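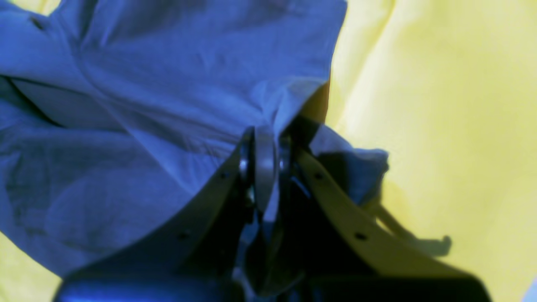

Arvo Salminen wrote back on the last report that I'd told him plenty about how much cloth we had and next to nothing about what we were doing with it, and could I please fix that this time. Fair enough, Arvo! So this one is mostly about sorting and folding, with the numbers tucked in where they belong.

Progress report, Haltholm textile room
February 17, 2026

Since August we've taken in 306 pieces of donated fabric, and I'm happy to say the big backlog from the fall is down to 52. Those are the awkward ones -- odd shapes, old curtain linings, a few things with holes that need a decision. We used to sort by size first and it made a terrible muddle, so now we go by color. Blues in one pile, yellows in another, and everything else waits its turn. It sounds too simple to put in a report, but it has cut a long morning of digging down to about 5 minutes when a sewing group calls and wants "something yellow, not too thin."

Folding is slower than I promised you in the plan. I had figured on a quick fold in thirds for everything, and soft cloth just doesn't stay put that way (it slides, it bunches, you turn your back and it's a heap again). We've gone over to rolling the larger pieces and only folding the small ones. Marty, the shelving outfit we got the quote from, can do deeper shelves to suit the rolls for the same price, so the budget line doesn't change.
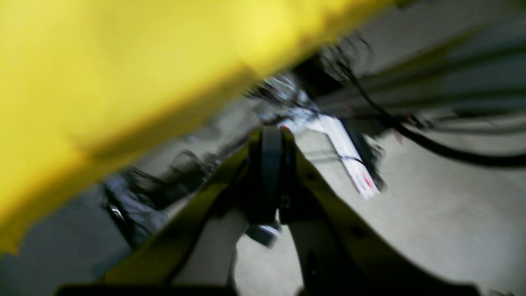

The other thing the rolls helped with is the checking. Every piece gets opened out once, looked over on both sides, and then goes either to the mending bag or to the shelf. I'd been letting small holes through and the Jekeo sewing circle very politely sent seven pieces back, so that's on me. We now put a pin with a bit of ribbon next to any hole we find. If a piece has more than a couple, it gets cut down for patchwork and the good parts go to the Iltik quilters, who will take almost anything as long as it's clean.

Spending is where it should be. Pins, ribbon and labels came in under the amount you approved, and I'd like to move what's left over to a second mending bag -- the first one is stuffed and I'm tired of picking things up off the floor. Let me know if that needs a form.

Still to do before the next report: finish the leftover pieces, get the shelves ordered, and write up the color sorting on one page so that new helpers can start without me hovering over them. Come by any morning if you want to see the piles for yourself. Bring a sweater, the heating is still slow to get going.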